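23 November 2022

So I finally hit 700 recorded runs for the bedroom tasks, and I promised a few of you I'd write up how the collecting has been going instead of just complaining about it in replies.

Quick recap for anyone new: I'm building up a pile of demonstrations for a policy that should tidy simple things in a house. Pick up the thing, put it where it goes. All of it is in simulation for now, and all of it is driven by me, with a controller in each hand and a mug of tea I keep forgetting. I started in September with kitchens (so many kitchens!) and moved on to bedrooms when I couldn't look at another countertop.

The project is called Gradell, by the way. I picked the name before I had a single line of code, which tells you something about my priorities.

Bedrooms looked easy on paper. Fewer objects, big flat surfaces, no sink. Then I tried picking a flat thing off a mattress. A mug gives you a whole side to grab, but a book or a DVD case lying flat gives you one skinny edge, and the fingers have to come in low enough to get it without plowing into the sheet. My first afternoon on it I kept 19 runs and threw out 31. I know you're supposed to expect that. I still sulked. 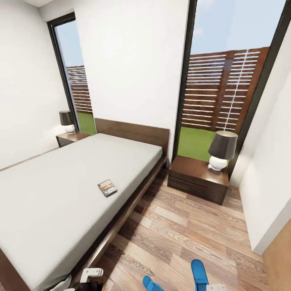 What helped was slowing way down for the last bit of the approach. I'd been driving the whole thing at one speed, kind of like parking a car by aiming at the garage and hoping. Now I get the gripper lined up, stop, fix the wrist angle, and only then go in. The runs are longer and a lot less exciting to watch, but the playback is so much cleaner.

Cristóbal Leiva, who has been at this a lot longer than me, looked over a batch and had one big complaint — I was always coming from the same side. He was right! I'd found an approach that felt comfortable and done it over and over, and a model trained on that would learn my bad habit and not much else. So now I shuffle the starting position of the robot before every run, and I turn the object a little too. Some of those starts are awful. I do them anyway.

The other thing I changed my mind about is mistakes. I used to delete any run where I bumped something or missed the first grab. Now if I miss, back off and get it on the second try, I keep it and tag it as a recovery. If I flail for ages, it goes in the trash. The line between those is pretty fuzzy and depends on how tired I am, so I've started doing the tagging the next morning.

Oh, and lighting. I randomize it between runs, along with the wall color and the floor, but I had the furniture locked to one set for 2 whole weeks without noticing. Same nightstands, same lamps, every time. I'm going back to fill that in with other sets, and I want a few beds with pillows and rumpled blankets as well, once I get the cloth to stop exploding.

Next up is drawers. I did a handful of test runs last night and the handles are going to be a whole separate post. If anyone has a good way to label "drawer mostly closed," please leave me a comment, I've got three different tags for it already and they all mean slightly different things.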